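Food prep table check – Illard kitchen, Eltow site
2022-02-01 – by the duty checker
Last updated: 2022-02-01

Before anything goes on the table. Tick, cross or n/a, then comment. Keep comments short pls.

1. Table top wiped, sanitiser left on for full contact time – tick. Done before bread came out.

2. Surface free of crumbs and bits – cross. Mostly clean but a couple of tiny dark specks still on the light grey top. Wipe again.

3. Seams and joins – tick, with comment. Thin straight line on the surface over to one side. Run a nail along it, check nothing is stuck in there. Same point was raised in October, still worth doing evry time.

4. Bread – see below. Slices go on a board or paper, not straight on the table. Not followed today. Two slices out, one part over the other. Should be laid flat and apart if they're being filled. 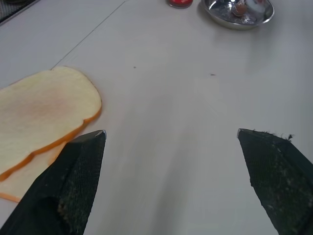

Tsuchiya kitchen asked whether a board is really needed if the top has only just been sanitised, as theirs has always gone straight down for toast. Answer from here is yes, board every time. Saves arguing over when the last wipe was.

5. Allergens – wheat label on the bread bag, bag clipped shut. Label ok. Clip missing, used a peg. New clips on order from Sullano.

6. Date on bag – in date. Write the opened date on as well, was left blank.

7. Cloths – fresh one per session, blue for tables only. Tick. Old one in wash bin.

8. Sanitiser bottle – 600 ml, name and mix date on the side. Mix date smudged, redone in marker.

9. Hand wash basin – soap ok, towels low – 2 packs left in store.

Result: pass with actions. Items 2 and 4 to be put right before filling starts, the rest by next check. Sheet goes in the folder under ref 693.

Related
Fridge and freezer temperature sheet
Toaster and small appliances check
Sullano order form – clips, cloths, towels
Tsuchiya kitchen – last check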